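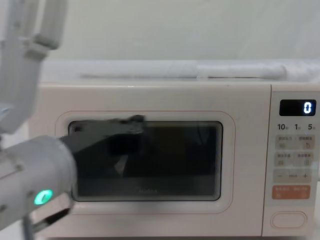

1/ Gripper comparison on the microwave door task, July round. Two sets of flat fingers: Tanasarn parallel jaw, stock pads, against the Lillis set with the softer pads. Same arm, same controller, same door.

2/ Task is press the release, swing the door open, push it shut. No food, no dishes. We only score the door.

3/ Release button first. It is an oval low on the control panel, under the orange keys. Both grippers press it closed-fisted. Tanasarn tips are narrower and land inside the rim more often. Lillis tips are wide enough to catch the edge if the wrist is off by 4 mm.

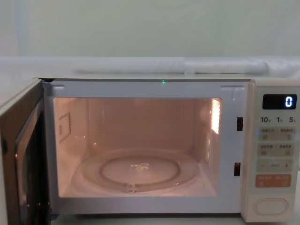 4/ Swing is where they split. After the latch lets go you hook the door edge on the panel side and pull. Stiff pads skate on smooth plastic. Soft pads hold, but they drag the wrist along and the force reading gets noisy.

5/ Controller is the Sirkemeo box, firmware 601. Impedance mode for the pull, position mode for everything else. Switching modes mid-motion still costs a visible hitch – not fixed yet.

6/ Chest camera has trouble with the door glass. Dark tint, reflections, almost no texture. Depth there is useless, so we track the door outline and the panel seam.

7/ Count so far, full cycles out of 8: Tanasarn 4, Lillis 7. Small sample. The Tanasarn misses were all on the pull.

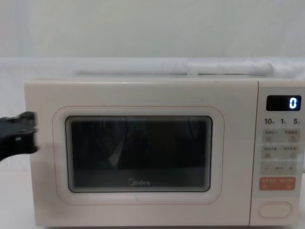
8/ Next: Lillis pads cut down to the Tanasarn width, same cycle. Pads are on order from the shop in Purkville. Logs go up once the timestamps are sorted out.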